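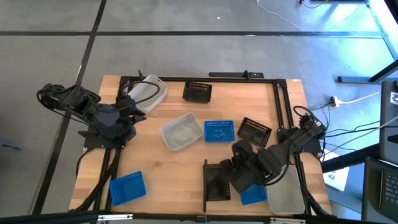

Search the Citer help pages... Go

4. Leaving comments on a cooking video

Okay, this is the part I use the most (I watch way too many soup videos!), so here's how I set mine up.

1. Open the video and tap Join In under the title.
2. Pick a screen name. Mine took two tries, and you only get 2 changes a year, so check your spelling.
3. Type your comment. You get 2000 characters, which sounds like plenty until you start arguing over risotto.
4. Want to point at a certain moment? Type the time, like 12:16, and it turns into a link by itself.
5. Tap Post.

Note: Edits stay open for 12 hours. After that you can only delete, and the replies go with it.

Caution: Don't paste a whole recipe from someone's cookbook. I did that once in October and my comment was gone by dinner!

Related
- Muting a thread
- Saving Bosman playlists
- Watching on a Sinum box

Citer Guide, by Fukico | Updated February 2024 | Contact | Back to top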